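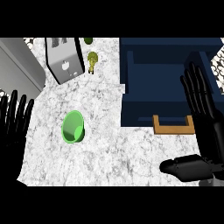
Kitchen layout in Gema, with both hands up and the navy drawer unit at right.

Zyanya Palacios had a cold and 17 minutes. Fine by us. She runs support for Gema, the simulated kitchen package from Illuscombe, and we'd been poking at the 2000 release all week. Two arms, multi-finger hands, marble everywhere.

First question, the obvious one. Why a kitchen?

"Customers kept asking," she says. "They'd built their own and spent a whole spring on hinges. Drawers are misery. You want somebody else to have done the drawers."

What you get: the scenes, a set of props, the arm and hand models, a teleop bridge so an operator can drive it all by hand and record. License is 500 a month per seat. No free tier. She didn't blink when we brought that up.

"A small lab can share one seat. We dont police it by the hour."

Our tester's main gripe was the head view. Hands eat a lot of it, and reaching for the drawer pull you lose sight of your own fingertips. Palacios has heard it before. "Yes. It's a ticket. It's number 1843, I know it by heart." A second viewpoint is due in April, she says, selectable per hand.

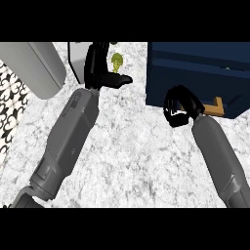

Drawer work in general, though, better than we expected. The handle is chunky, which helps. Come in with the fingers curled, hook, pull back slow. Go in fast and the contact gets jittery. She says that's the solver step and you can turn it down in settings if your machine can take it. Ours couldn't, really.

Small props are harder. The broccoli especially, a stubby little thing next to those hands. "Use the thumb," she says. "People try to grab with all the fingers and they just shove it accross the counter. Thumb first, then close."

And compared with Vlad, the other kit on our list? Careful answer. "Vlad has more rooms. We have better hands. If you're doing mobile bases I would tell you to look at them."

Export goes to Trudard format only for now, a pain if your pipeline's anything else. She agrees it's a pain. A converter exists, unsupported, ask by email and they'll send it.

Last thing, training. Do operators need it? "Give them an afternoon with the bowl before you record anything," Palacios says. "Then the drawer. Keep the toaster for later." She had another call waiting.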